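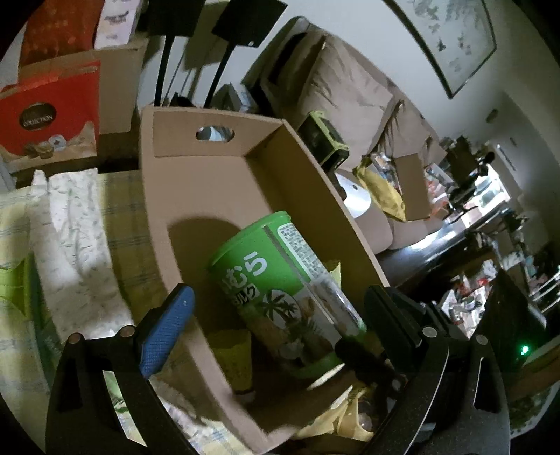

Source: Plendwood trial recordings. Reproduced with permission of Badawi.

Figure 2. View from the camera of the Plonis hand-held gripper in a furnished room. The fingers are open on either side of a cylindrical container with a green lid, which stands in a shallow cardboard tray with other packaged goods.

4.2 Hand-held collection kit

The second product under review is the Plonis kit, offered by Jesska for purchase or on hire. It consists of a gripper with two fingers worked by a trigger, a camera fixed to the gripper body, a charging base, and a licence for the Badawi processing service. No arm is supplied. The operator carries the tool by hand, performs the task, and the recorded motion is later fitted to whichever arm the buyer intends to use. The kit therefore competes with the teleoperation sets covered in Section 4.1 on the price of recorded data and on the range of places in which data can be gathered. It is not meant to replace them where contact forces matter, and the supplier's manual says as much.

We hired 2 kits and used them in the Plendwood trial from February onwards. The task was to pick a named item of packaged food and move it to a marked spot. Operators were given the manual and one practice period before recording. They were asked to work at the pace they would use with their own hands, and to bring the fingers to a clear open position before each grasp. Figure 2 shows this open position, with one finger on each side of the container and neither closed around it.

The camera placement has a direct bearing on the quality of the data. Both gripper arms enter from the lower part of the view, so the distance between the finger pads can be read from the image itself and checked against the trigger signal. In Figure 2 the textured pad on the left and the darker pad on the right can both be found without difficulty, as can the metallic pivot pins on the joints. The cost of this arrangement is that the arms hide part of the work surface. The long open slot in the left arm gives back a little of what is lost, and leafy material can be seen through it, but low objects close to the tool may still be covered at the moment when the fitting software has most need of them.

A second point concerns the background. The view takes in a good deal of the room as well as the tray: a plaid tablecloth, a sofa with large cushions, a framed picture on the wall and a bright opening in the distance. Badawi tracks the camera by following fixed features from one image to the next, and rooms of this kind supply plenty of them. Tracking was poorest when the operator leaned in until a single object filled most of the view. Glossy surfaces gave trouble of a milder sort. Where a wrapper or lid threw back light, features were found on the reflection and then dropped as the tool moved, and the path picked up a small jitter that the default smoothing did not remove.

The trial produced 259 recordings. Of these, 155 passed every check made by Badawi and were returned with a complete tool path, a finger opening value for each image and a confidence score. The remainder were returned with a fault code. Loss of tracking was the code seen most often, followed by disagreement between the trigger signal and the opening measured in the image. We repeated the second check by hand on a sample and agreed with the service in most cases — the exceptions were recordings in which a soft wrapper had been pressed between the pads, so that its edge was taken for the edge of the finger.

Handling was satisfactory. The trigger has a long travel and a light spring, which suits rigid packs but makes it hard to hold a partly closed position over a crumpled bag. Crowded trays also called for more care than the manual suggests. Tall items had to be approached with enough room for both fingers, and operators with little practice tended to push neighbouring goods aside with the outer edge of an arm. Such contacts are not marked by the service. A buyer who wishes to leave them out must look through the recordings, and the time needed for this should be counted in any estimate of cost.

The processing service is run on the supplier's own machines and no local version is offered. Results normally came back overnight. Recordings made in homes will show personal belongings, and the kit has no means of masking them before they are sent; Jesska states that masking is planned but gives no month for it. We regard this as the main obstacle to wider use of the kit in occupied homes.

Two further faults were noted. The charging base does not show when the battery is full, and the catch that holds the camera can be closed without being fully seated. The latter shifts the view slightly and voids the calibration, with no warning until the recording has been processed. Jesska replaced the catch on one kit during the trial, and the results for that kit before and after the change are given separately in Section 5.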